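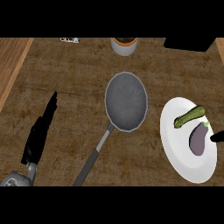
Frying pan on the table, rendered.

March 24, 2024

Back on the wage survey all morning. The Prajapati file has 2,234 households in it, and after I dropped everyone with no income reported for both years I lost 389 of them. That's a lot! Pallavi thinks most are people who moved in May and never got the second form, and she's probably right (she usually is with this stuff).

Ran the shares again anyway. The top slice still pulls away from the rest, but the gap in the middle shrinks a bit once you count rent the way Florêncio does it -- he takes it out before tax credits, I take it out after. We need to pick one. I vote mine, obviously.

Also found 200 rows where weekly pay got typed in as monthly. Fixed those by hand, ugh, and saved the old version in the Wivent folder.

To do: ask Pallavi Shukla for the form dates, redo table four, write Florêncio Pacheco back about the rent thing.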